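Dendley Road

Dendley Road is a sealed rural road in the district of Dirgate. It leaves the Drando township at the former weighbridge and runs across the Radu flats to Dendley, where it meets the river road. It is classed by the district as a local collector road and is maintained from the Drando depot. For most of its length it passes between grazing paddocks, with a short residential section near its midpoint.

Formation and surface

The road began as an unmade stock route between the saleyards at Drando and the river crossing. Gravel was laid in stages as farms on the flats were subdivided, and the whole length was later sealed. The present surface is asphalt laid over the older gravel base, which has been widened on one side in several places. The base is shallow where the road crosses former swamp, and these stretches are patched more often than the remainder.

The signposted limit is 60 km/h through the residential section. Heavy vehicles travelling to the river are directed to the bypass, although local deliveries and stock transport are exempt. School buses use the road in both directions.

Line marking has been a recurring subject of correspondence with the district. Dirgate's maintenance schedule gives priority to intersections and curves, and straight sections with low traffic are repainted only after resurfacing. Parts of the road carry no sharp lane lines.

Verges and roadside trees

The verges of Dendley Road are wider than is usual for a road of its class, a legacy of the stock route reserve. They are grassed and are cut by the district before the fire season, generally in October. Adjoining landholders may cut at other times with approval. Grazing of the reserve was permitted until the residential lots were created and is now restricted to the eastern end.

Verge width varies from side to side. A narrow strip of grass commonly separates the pavement from a dark, low boundary on the field side, while the side with houses has a broader verge that rises gently from the road edge. Mature deciduous trees with spreading crowns stand close behind the verge in places, and smaller round-headed trees occur between them.
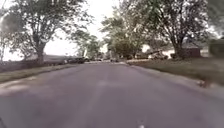

Correspondents to the district newsletter have disputed the value of the wide verges, one writing that "the grass is the only footpath we have, and it should be mown as one, not left until the fire season". The district's published reply stated that a formed path had been considered and deferred, and that mowing to footpath standard would require a change to the maintenance budget.

Trees within the reserve are listed on the Dirgate roadside register. Limbs overhanging the carriageway are lifted to provide clearance for buses and stock trucks, and removal requires a written assessment. The roots of the older trees have caused minor lifting of the pavement edge near the residential section, where repairs are made by hand to avoid severing them.

Drainage

The Radu flats are low-lying, and the road has little natural fall. Water is carried in shallow grassed swales on the higher side and passes beneath the road through 2 culverts, both east of the houses. The western culvert was rebuilt in concrete after the original pipe collapsed. Shallow flooding of the approaches occurs in wet winters and is marked by temporary signs.

Reserve status

The full reserve is recorded on district plan 3875, which also shows the alignment of the earlier stock route. The two alignments diverge only at the Dendley end, where the old route continues as an unsealed track to the river.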